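Eight weeks of teaching a robot to put things in boxes

11 December 2018

So I promised a few of you an update on the demo collecting, and then I vanished for most of the fall. Sorry! I've been at the bench. My evenings have gone like this: reset the table, grab the controller, drive the arm through one pick, hit save, reset the table, do it again. I have listened to every podcast I own.

For anyone who's new, the project is called Jirnavon and the goal is pretty modest. I want the arm to pick up small flat stuff and pack it without me writing a rule for every object. It learns from recordings of me doing the job by remote. Each recording has the wrist camera video, the joint positions and how open the gripper was, all stamped with the time. I tried the hand-written rules route last January and ended up with a pile of special cases that only worked if I put everything down exactly where I had the day before.

The count as of tonight is 2,344 saved runs. That sounds like a lot until you start sorting through them. I threw 656 straight into the reject folder, mostly from the first stretch when I was still learning to drive the thing (the arm and I were both beginners, and I think it had the better attitude). The rest are in decent shape, though I keep finding ones where I hit save too early and the last second is missing.

My biggest mistake early on was being tidy. I'd line the object up nice and straight, come down right over the middle, close, lift, done. Lovely clean runs, all of them practically the same run. Then I trained on them, turned an object a little sideways, and the arm came down as if it were still straight. So now I make myself put things down at whatever angle they land, and I leave other stuff on the table too.

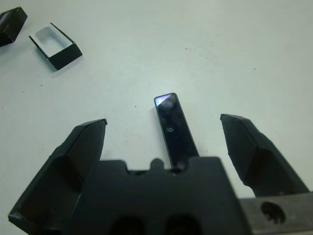
Shiny things have been the real headache. A glossy black surface picks up whatever light is in the room, and a reflection can look a lot more solid to a network than the edge of the object does. My first batch was all recorded under one lamp in the evening, and the model got way too attached to that lamp. I've since been recording in the mornings as well, with the blinds at different heights, and I swapped the lamp to the other side for one whole session. That one session of 72 runs helped more than the two weeks before it - I wish I'd done it sooner.

The other thing I've changed is how I approach. I used to close the gripper in one smooth go as soon as the fingers were on either side. Now I stop for a beat with the fingers open, look at the wrist view, fix the angle if I need to, and only then close. It makes each run longer, and at first I worried the model would learn to just hover there forever. It did, for one version! I trimmed the longest pauses and kept the short ones and it got over it.

I've also started recording bad starts on purpose. I'll bring the arm in too far to one side, then correct and finish the pick. Briller (that's my training script, named after a cat) now gets a mix of clean runs and these messy recoveries, and you can really tell on the flat objects. When it comes in crooked it has some idea of what to do next.

Labeling is still a slog. I'm using Nestia, a little tool I wrote for scrubbing through the video and marking where the approach ends and the grasp begins. It crashes if you scroll too fast. I know exactly which line does it and I still haven't fixed it, so please don't email me about that one.

Next up is making the gripper pads a bit softer, and then I want to redo the whole packing half of the task, which I've been putting off because resetting it takes so long. I also need a bigger drive. The wrist video is eating the one I have, and I've already moved all the old rule-based stuff over to Fontana, the noisy old desktop in the closet.

If you've recorded demos of shiny or very thin objects and found a lighting setup you like, leave me a comment. I'm especially curious whether a matte cloth on the table is worth the trouble or if it just gives the model one more thing to get attached to.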